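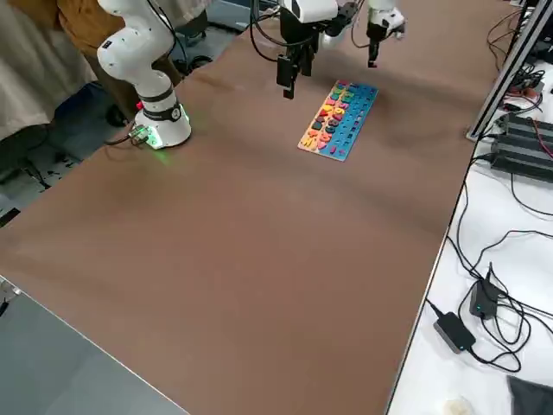
Chapter 2
Chores as a Test of Manipulation

2.1 The question

Whether a machine can do household or shop-floor chores depends on what is meant by "do." A dishwasher washes dishes, but it does not clear the table, scrape the plates or put the cups away. Most of the labor in a chore lies in the handling between the fixed steps, and this handling has resisted automation longest.

In this chapter a chore is any task that meets two conditions. The objects are not presented in a known position, and the person who wants the work done is not willing to rearrange the room for the machine. Sorting parts from a mixed bin qualifies. Palletizing identical cartons does not, although it is heavier work and was done by hand for decades.

2.2 Why small tasks are studied

Much of the research on chores is carried out on a tabletop, often with toys. A number-shaped piece that must go into a matching slot requires the same abilities as a fuse or a drawer divider: locate the part, choose a grasp, turn it to the right angle, and correct for contact during insertion. Two arms add a further problem, as each must keep clear of the other while both work in a small area.

A toy also has limits as a test. Its pieces are rigid, and a dropped piece does no harm. Towels, bags and food change shape when held - a difficulty treated separately in Chapter 5.

2.3 Reading a success rate

Consider the Pestell trial, to which we return throughout the book. Peadar Carroll recorded 1,991 attempts at placing a part in a fitted tray. Of these, 1,127 were completed without human help, a rate of just under 57 percent. A further 34 were completed after one manual correction and are counted as failures here.

The figure alone does not settle whether the system is useful. The reader should also ask how long each attempt took, whether the parts were familiar to the system, and who reset the tray afterward. If a worker must stand by for the whole shift, little labor has been saved.

Section 2.4 defines cycle time and intervention rate, and applies both to the Pestell data.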